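Friday, upstairs landing, round table

Continuing the tableware and table notes for the Kosden fit-out. Ladan Mahmoudi wants a decision on the landing table before the Skoltley order closes in March.

Table position

Table stands close to the black railing. Clearance on the stair side not yet measured. Wood-grain top marks less than the white one we had downstairs. Crumbs show on it but sweep off with a dry cloth. Wiped twice with the Sonditz cleaner, diluted; no dulling visible at 17:00.

Setting tried: one white round plate near the center, bowl and paper cup toward the far edge. Food on the plate is pale yellow and fibrous and sheds when pressed, so the plate needs a rim or a larger diameter than the Boonchu samples.
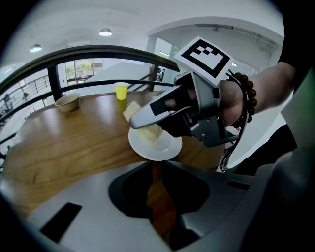 Plate, bowl, cup

Plate: keep. White against the brown top is easy to see from the stairs. Foot ring is smooth, no scratching after sliding it back and forth by hand.

Bowl: tan, rounded rim. Stacks badly, the rims catch. Ask Boonchu for the straight-sided version.

Cup: yellow paper, white rim. Fine for water. Too light to leave near the railing with the window open. Carton is 2000; we would go through that by summer, so order one carton and review.

Railing

Load limit for the landing is 900 on the old drawing, units not given. Check with Skoltley before adding a second table. Lower horizontal bar collects dust and needs adding to the weekly list.

Open points

Table diameter still to be entered on the sheet. Felt pads for the feet. Ladan to confirm whether the budget line of 3000 covers chairs or only tables and tableware.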